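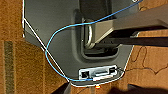 Moving a rental contract to a new apartment before the old one ends

Posted in Housing and Moving, 7 December 2019

I rent a small apartment in Borkurura and my contract runs until the end of July. Now I have found a better place, closer to my work, and I would like to move in three months. The agency, Cruzado, told me on the phone that I must pay the rent until July, also if I am not living there. Is it correct? In the contract there is one sentence about "a suitable replacement tenant", but it does not explain who decides what is suitable. I have a colleague who wants the apartment and he has a steady salary. I would not like to lose my deposit, which is two months of rent. Thank you in advance for any help.
Fenamow

Stellero
I had almost the same situation with another agency, so I can tell you how it went for me. First, do not trust the phone. Write a letter or an e-mail and ask them to confirm in writing what they said. In my case the person on the phone did not know my contract at all, and the written answer was very different.

Second, the sentence about the replacement tenant is good for you. Send the name of your colleague, his last three pay slips (ask his permission, of course) and the date when he can move in. Ask for an answer in 14 days. My agency refused the first person and accepted the second one, and they charged me a fee for the new contract. Please check if a fee is written in yours.

About the deposit: it should be a separate matter. Make photos of every room before you give back the keys, also inside the cupboards and behind the doors. I forgot the balcony and had a long discussion about one cracked tile.

quietstairs
Just stop paying and let them keep the deposit. Two months is cheaper than paying until July.

Stellero
I would be careful with the advice above. The agency can still ask for the rest of the money, and the new landlord may want a reference from the old one. A friend of mine did it and the letters were still coming six months later. If Cruzado does not answer you, try the tenants' office at the town hall. You need to bring the full contract, with all the pages, and the first visit was free when I went.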